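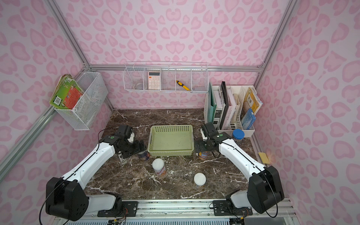 Light green basket on a dark brown marble tabletop, white veins.

1/ Stone worktops and water. Longish thread, mostly on sealing, with some on limescale at the end. Written after re-sealing three kitchens in Stokthorpe in December.

2/ "Marble" in a showroom covers several things. True marble is calcite or dolomite. Quartzite is mostly quartz and far harder. Serpentine is often sold as green marble and behaves differently again. Find out which you have before buying any product.

3/ Quick test: one drop of white vinegar on an offcut or a hidden underside. Fizzing or a dull spot after five minutes means calcite. Rinse well. Don't do this on the polished face.

4/ Sealers come in two families. Topical ones sit on the surface as a film. Impregnating ones go into the pores. For kitchens I only use impregnators. Films scratch, and stripping them is a day's work.

5/ An impregnator slows down staining. It does nothing against etching. Lemon juice will mark a sealed calcite top just as fast as an unsealed one, as the acid attacks the polish itself.

6/ Absorption test: teaspoon of water, leave 15 minutes, wipe. Dark patch = reseal. No patch = leave it alone. Over-sealing gives you a smeary haze that shows worst on dark stone.

7/ Surface prep. pH-neutral cleaner, then 24 hours to dry with the heating on. Moisture in the pores blocks the sealer. This is the step people skip.

8/ Apply thin, wait for the time on the tin, buff off ALL the residue with a dry cloth. Second coat only if the test in 6 still fails.

9/ Polishing out etch marks by hand: start at 200 grit only for real damage. Light etching, go straight to 3,000 and finish with polishing powder. Keep the pad wet throughout.

10/ Randi Sandberg asked about going to 4,000. On dark stone, yes, I can see the difference under a low lamp. On pale stone I can't.

11/ Limescale round taps: plastic scraper held flat, no descaler. Descaler is acid. See 5.

12/ Next thread: filling chipped edges with tinted resin.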